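1 December 2018

Workshop notes, bag bench

Spent most of the day on straps again, and I want to get it all down while it's fresh, partly for myself and partly for Lorraine, who will be in tomorrow and will want to know why there is webbing all over her cutting table. (Sorry, Lorraine. I did put the good shears back!)

The question was the same one we've been circling for weeks, how to end a cotton handle so it doesn't pull out of the top hem when somebody loads the bag with library books. I had three rolls to play with: the Donnelly webbing we've used since the spring, the new Grera roll that came in the small parcel, and the last few yards of the Flodico, which I'm fond of but which frays if you so much as look at it. I cut 17 test pieces in all, sewed each one to a scrap of doubled canvas, and hung them off the beam with the sandbag.

The box with a cross through it is still the best of the bunch. I know we all knew that, but I'd been hoping the plain double bar would come close, it being so much quicker to sew, and it didn't come close at all. The bar pieces gave at the lower row every time. The thread was fine, it was the canvas that tore, right along the needle holes, like a stamp coming off a sheet. So I went up to a longer stitch and tried four more, and those did better. I've pinned the good one to the board with a note.
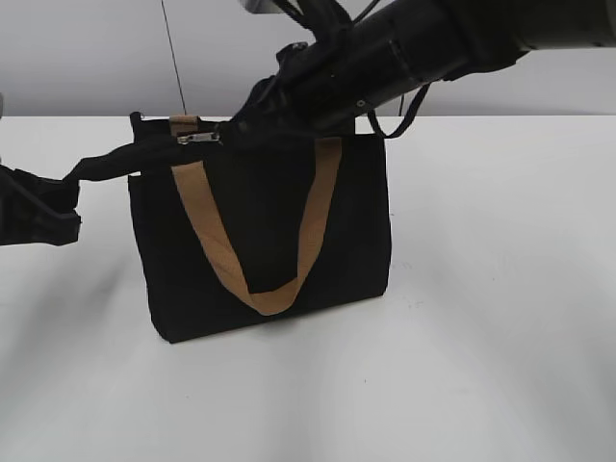
The other thing I learned, or remembered, is how much the fold matters. If I turn the end of the webbing under by only a half inch, the presser foot climbs up onto it and tips, and the first few stitches come out tiny and bunched. A full inch gives the foot somewhere level to sit. I also tried flattening the fold with the mallet first, which Lorraine taught me years ago and which I'd let slide out of pure laziness, and the difference was lovely – the machine just walked over it.

On the Grera: it's softer than the Donnelly and nicer in the hand, and it took the needle well. It also stretched. I measured one piece before hanging and again after lunch and it had grown by a good quarter inch, which would drive me up the wall on a matched pair of handles. It may settle after a wash. I've left two lengths soaking in the blue bucket, so please don't tip it out.

Machine notes. The old Workora skipped on the thickest corners until I changed to the heavier needle, and then it behaved itself beautifully for the rest of the afternoon. It does want oil. The bobbin winder is slipping again too, and I had to hold it over with my thumb, so if anyone has a spare rubber ring in a drawer at home I'd be so grateful.

Order number for more of the Donnelly is 1022, natural, same width as before. We have enough left for the small batch but not for the market bags as well.

Still to do: wash and remeasure the Grera, try the box stitch with waxed thread, and find out where the seam ripper with the red handle went. I've looked in all the usual places, and in the kettle cupboard.

Bag Bench Notebook | Questions to Lorraine Pirihi, extension 395 | © 2018 | Back to top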